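Threads / Work / Kitchen floor
Vesela Angelovski · January · 7:40 am

OK so, a thread about what happened to my job. I run the dish side at the Collomia canteen. We send out 400 lunches a day, and since the fall the arm has been doing a chunk of the washing up.

First thing that changed: my shoulders! I used to bend over that sink from 11 until the floor was mopped. Now I do the pots and anything with burnt cheese on it, and the arm gets the plates.

12 replies · 31 likes 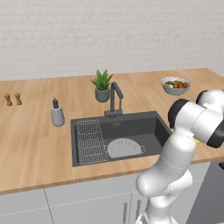

What I really want to talk about is the schedule, though. Management at Wonex (they hold the contract) cut the dish shift from 4 people to three and moved Grelta's hours to prep, and she found out from the printout on the door. She likes prep more, for the record. But come on, ask her first! The other thing is the practice setups they plan everything on. A rack in the basin, a strainer, soap off to the left, two little grinders, a bowl of fruit at the back... lovely. My counter at 1 pm has 20 trays on it and somebody's phone. So a big part of my day now is making my counter look more like that one, and that's work, and it isn't in my job description yet.

I did ask for it to be added. Also asked for the training pay grade, seeing as I'm the one who shows new people how to stop the thing and restart it. Waiting to hear back.

If your kitchen is getting one, get your new duties in writing before it shows up. And claim a locker, they took ours for the spare parts.

9 replies · 862 views · Share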